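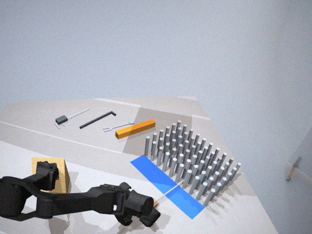
Figure 4. The peg-row reaching task in the Zestix bench (simulated). The thin rod passes over the blue strip toward the front-left corner of the grid.

4.2 Living with the kit

I'll start with setup, as it's the part most readers have asked me about. Flenesik sells Zestix as a subscription: you get the simulator, a set of ready-made table tasks, an arm model, and a web panel called Ralta that queues your runs and keeps the logs. I had the first task going in 30 minutes on our lab workstation at Assefa, and that includes the time I spent hunting for a license key that was sitting in my spam folder. The installer pulled in its own physics library and left my other environments alone (I checked, I've been burned before). The one snag was the graphics driver, where the manual names a version that the installer then refuses. I went with the version the installer wanted and had no more trouble.

All the trials in this section use the peg-row task, listed in the catalog under contact-rich reaching. The policy has to bring the end of a long, thin tool into a chosen gap in a grid of upright posts and hold it there without pushing any post sideways. A trial counts as a success if the tip stays in the gap for the full hold period and the contact log stays under the threshold. I left the threshold at the default. I know some groups tighten it, and if you do, your numbers will come out lower than mine.

I trained on over 2000 episodes, all generated by the scripted demonstrator that comes with the kit. That demonstrator is good! It's also a bit too neat. It likes to come in on the same smooth curve, and a policy trained on nothing else gets very attached to that curve. The Ralta panel has a slider for approach noise and I'd suggest turning it up before you collect anything. I didn't the first time, and I threw that whole batch away.

With the noise slider up, success on corner gaps was 51 percent, against 44 percent for the baseline policy that Flenesik includes. I wouldn't call that a big gap. I ran both with the same seeds and the same scene files, and the order of the two never flipped between repeats, so I'm fairly comfortable saying one is better than the other. I'm much less comfortable saying by how much. Interior gaps were worse for both policies and I've put those in the appendix with the full logs.

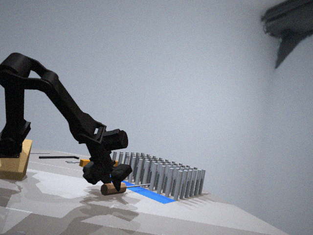
Camera placement mattered more than I expected going in. The kit lets you pick a fixed view for the policy, and I spent most of June moving that view about while telling myself I was nearly done. Posts in a tight grid hide one another, and from a low angle the spaces between them shrink to dark slots. The arm adds its own trouble: one broad black finger comes down right in front of the tool's brown handle, so from this side the policy gets the near end of the handle and the thin shaft, and has to work out the rest. The shaft crossing the blue strip is a handy cue, and when I masked the strip in the input images the policies got visibly more hesitant in the rollouts (I have no clean measure of hesitant, so take it as an impression).

Shadows were my other worry. The renderer does soft and hard shadows, and under the gripper they can turn into quite jagged shapes on the pale table. I'd half expected the policy to chase them. It didn't, as far as I could tell from the rollouts, though I only tested two of the lighting presets and wouldn't promise the same for the dim ones.

Then there's the clutter. The stock scene comes with extra items behind the grid, such as a hex key, a small forked tool and an orange bar, and they stay on the table unless you edit the scene file. I kept them. My thinking was that a bare table flatters everybody, and a buyer is going to have stuff lying about on the real one. You can shuffle their positions from the panel, but you can't yet swap in your own meshes without going through support. Support was quick and friendly, I should say, and the mesh I sent came back converted the next morning. I'd still like to do it myself.

A few gripes about Ralta. The queue forgets your sort order every time the page reloads. Exported logs use one time format and the live view uses another, so lining up a contact spike with its image took a small script (it's in our supplement, help yourself). And the "rerun failed" button reruns with a fresh seed by default, a strange choice for a tool aimed at researchers. The setting to keep the old seed is there, two menus down, under playback.

What I can't speak to is transfer. Everything reported in this section happened in simulation, and I haven't put either policy on hardware. Flenesik offers a calibration service for that step at extra cost, and we didn't buy it. The contact model felt reasonable when I scrubbed through the force traces, with no wild bouncing and no posts drifting through each other, but a trace that looks reasonable on my screen doesn't tell you much about a real post. Section 4.3 covers pricing and what the lower subscription tier leaves out, starting with the noise slider.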